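Two grippers, one arm, and many dropped snacks

In December I wrote that I would compare the two grippers we have at work, and then I did not write anything for a long time. Now the comparison is finished, so I will try to put down what I learned. English is not my first language, please forgive if some sentence walks in the wrong direction.

The first gripper is the Arkent. It has two flat finger pads which stay parallel when they close. The second one is the Okeck, with soft curved fingers that bend around the object. Both go on the same wrist flange, but the Okeck needs an adapter ring, and the adapter ring needs longer screws than the ones in the package. I lost one evening on these screws. My colleague Bleddyn Pumphrey found the right ones in a drawer that I had opened two times already.

I wanted to test with things which a normal person has on a table, so I bought drinks and snacks. Foam cubes are very nice for a robot, but my mother does not have foam cubes in her kitchen. The task was always the same: pick one thing up, move it over the table, put it in a box on the floor. Each gripper got 274 attempts, divided between cans, chip bags and plastic bottles. The arm was driven by hand with the Pritel controller, so the result also depends on me, and I am not a great driver before lunch.

I start with the cans, because there I had the strongest opinion before the test, and it was wrong. I believed that soft fingers must be better for a round object. A flat pad touches a cylinder only along a thin line, so I expected the can to rotate and slip away. It does rotate. When you take it a little away from the middle, one end goes down and the can hangs at an angle between the pads.
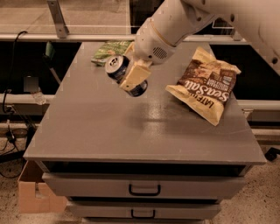
But a tilted can is still a held can. With the Arkent I dropped 17 cans during the whole test, and most of them in the first hour, when my closing force was set too low. After I raised it to 40 percent in the controller menu, the drops became rare. The Okeck dropped more than double of this. Its fingers hold a can very well when the can is standing, but when it is lying down the finger tips touch the table first and push the can away before they can go under it. Then you follow the can across the table like a cat follows a toy. A smooth table makes this much worse, and I should have thought of it earlier.

Chip bags were the opposite story. The flat pads are good only if you take the bag by the sealed edge, and for this you must turn the wrist to the correct angle. The controller has a wrist rotation which I find too fast, even in the slow mode. If you take the bag in the middle, where the air is, the pads squeeze and the bag jumps out, or you hear the chips becoming smaller chips. The Okeck simply takes the bag anywhere. I could do it while talking with somebody. We ate the broken ones, so the Arkent was also responsible for most of my lunches.

About the bottles I have less to say. Empty ones roll, full ones are heavy, and both grippers had nearly the same result. The Okeck was a little quieter.

A few words about cameras too. I used two: one looking from above the workspace, at the height of a person's head, and one small Ifans camera on the wrist. From the high view I could plan the movement, but the gripper often covers exactly the place where the fingers meet the object. The wrist view shows this place, but with the Okeck mounted the fingers fill half of the screen. Idris Bowen told me to turn the wrist camera by a quarter and put it on the side. I was too lazy to try it until the last day, and of course it was much better. I did not repeat the earlier attempts, so please read my numbers for the Okeck with this in your mind.

If I had to keep only one, I would keep the Arkent. It is easier to understand what it will do. When it fails, I can see why, and usually I can correct it in the next attempt. The Okeck is more pleasant with soft things, but I never felt sure about it, and the finger skin already has a small cut after these tests. I wrote to the seller about a spare set and I am still waiting for the price.

Next I want to try the Arkent with rubber sheets glued on the pads. Bleddyn says that 2 mm is enough. I have ordered 3 mm, so we will probably discuss this again.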